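Demero Opens Planning Service for Kitchen Automation Purchases

Customers can work out costs, floor space and staffing before placing an order

Wednesday, August 21, 2019 - Demero, which supplies and supports light automation equipment for commercial and institutional kitchens, has opened a planning service for customers who are thinking about buying a robotic arm for dish handling and counter work. The service covers layout review, simulation, a written budget and a purchase schedule. It is sold separately from the equipment, and customers who use it are free to buy from any supplier.

The service has been running as a trial since May with 6 customers, among them the catering company Kolow and the residential care operator Vik. It is now open to all kitchens in the company's delivery area.

"Most of the calls we get start with the price of the arm," said Ashton Quinlan, head of customer planning at Demero. "That is a fair place to start, but it is only one line in the budget. The mounting, the electrical work, the training hours and the spare parts all have to be paid for too, and often out of a different account. We wanted a way to put all of that on paper before anyone signs."

How the service works

A customer sends Demero a floor plan, measurements of the counters and sinks, and a list of the jobs the equipment is expected to do. Demero staff then build a model of the work area in Sastach, the company's planning software, and place the arm in it. The model is used to check reach, clearance around faucets and windows, and how much counter is left for people to work at while the arm is mounted.

Sastach comes with a library of counters, sinks, racks and fixtures, so a first model can be put together before a site visit. Customers who have not yet settled on a layout can compare several. A sink with a dish rack set over one side of the basin, for instance, asks for different reach from a sink with the rack on the counter next to it, and the choice can affect which size of arm is needed.

The gooseneck faucet is one of the fixtures customers ask about most. A tall spout at the back of the sink takes up room that the gripper may need to pass through, and replacing the faucet is usually cheaper than moving up to a longer arm. The model lets both options be priced side by side.
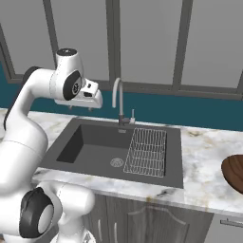 What the budget covers

Each customer receives a written budget in two parts. The first lists one-time costs: the arm and gripper, the base or mounting plate, electrical and plumbing changes, delivery, installation and the first round of training. The second lists yearly costs, including service visits, replacement fingertips and seals, software updates and refresher training for new staff.

The budget form has 38 lines. Lines that do not apply to a site are left in and marked as not needed, so that purchasing departments can see they were considered. Any figure taken from a supplier quote is shown with the date the quote runs out.

Demero also asks customers to name a person who will be in charge of the equipment day to day and to enter that person's hours in the budget. During the trial, this line was the one most often left blank on the first draft.

"I had put in zero," said Helge Solberg, operations manager at Vik. "I thought the arm would come with its own support and that would be the end of it. When we went through the form, we found we needed someone on each shift who could stop it, clean it and start it again. We moved some hours over from another budget and pushed the order back to the next budget year. I would sooner know that now."

Kolow used the trial to compare buying one arm outright with leasing two. The company has chosen to lease and will review the decision when the first lease term ends.

Cleaning and surfaces

The planning service includes a short review of surfaces near the work area. Stone counters, wooden cabinet fronts and painted walls each need their own approach to mounting and cleaning. Demero does not drill into stone counters and will quote for a floor stand or a side mount where a counter cannot take the load. Customers who rent their premises are asked to get written permission from the building owner for any permanent change, and the time this takes is added to the schedule.

Limits of the model

Demero notes that a simulation does not take the place of a site visit. The model does not show worn floors, poor water pressure or how crowded a kitchen gets at the lunch rush. A site visit is required before a final budget is issued, and the customer may ask for the model to be changed afterward at no extra charge if the measurements turn out to be wrong.

The model also makes no promise about how many dishes an arm will handle in an hour. Customers who need a figure for a funding request can book a test with their own dishes at Demero's workshop. Tests are scheduled separately and are not part of the standard planning fee.

Schedule and ordering

Planning work takes 6 weeks from the day the floor plan and measurements are received. Customers working toward a fixed budget deadline should send their material early, as site visits are booked in the order that requests come in - late requests may fall into the next round.

The planning fee is taken off the price of any arm ordered from Demero within a year of the final budget. Customers who buy elsewhere keep the budget, the drawings and a copy of the model.

Demero has also published a buyer's workbook for kitchens that want to do the early work on their own. The workbook is 152 pages long and includes blank measurement sheets, a copy of the budget form, a list of questions to put to suppliers and sample wording for a request for bids. It is free to download, and printed copies can be ordered at cost.

About Demero

Demero sells, installs and services light automation equipment for kitchens in catering, residential care and schools. The company runs its own workshop and training room and develops the Sastach planning software in-house.

Media contact

Ashton Quinlan, Head of Customer Planning, Demero
Requests for interviews, workshop visits and printed copies of the workbook can be sent through the contact form on the Demero website.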